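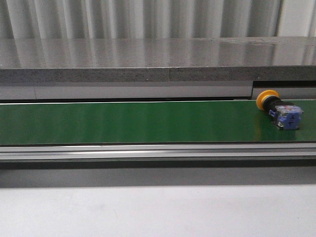 Moving the blog, and learning to write shorter

Wednesday, October 16, 2024

I finished moving the old posts over to the new host last night. It took two weekends. The text came across fine, the categories did not, and the comments from before the move are in the wrong order on some pages. If you find a post where people seem to be answering questions before they are asked, that is the import and I will get to it.

Reading every post again was the useful part. I started writing here when I lived in Flindton and had a long bus ride, and the early posts are the length of a bus ride. There is one about choosing a winter coat that has 15 paragraphs. The coat shows up in the ninth. I left it the way it was, apart from fixing the spelling of Lavska, which I had wrong all the way through.

The newer posts are better, mostly due to Noreen Lodhi. She edited a newsletter I used to write for, and she would send my drafts back with the first two paragraphs crossed out and no note. I argued the first few times. Then I started crossing them out myself before I sent anything. 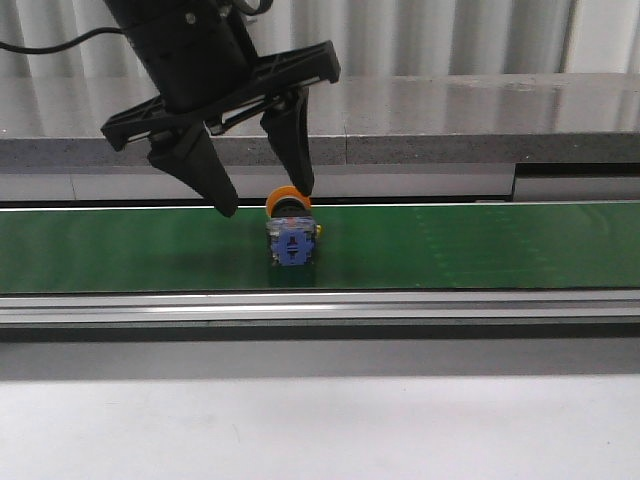

I still write them, though. I need the two bad paragraphs to find out what the post is about, and then they go. Matvii Bondarchuk told me he works the other way and writes his last line first. I tried that in August with a post on train timetables and ended up with seven last lines and no post.

What has helped me more is a fixed stopping time. I write for an hour after supper and then I quit, even if I am in the middle of a sentence. Picking up a half sentence the next day is easier than starting a fresh one. I also stopped checking facts while I draft. I put a row of x's where the fact should go and look it up later. Twice I have published the x's, and both times a reader wrote in within the hour.

The trip notes from Plisach are next. They are in three notebooks and my handwriting on the second one is poor, so it may take a while.

Comments

Petro Ivanyshyn
The coat post was the first one I read here. Please don't shorten it. Did you keep the coat?

Wagner Pimentel
The link to the archive goes to a blank page for me. The search box works.

Pongsak Kaewmanee
I do the x's too, but with question marks. Looking forward to Plisach.

Recent posts

Train timetables on paper
A week without the radio
Gbeho, part 2
Choosing a winter coat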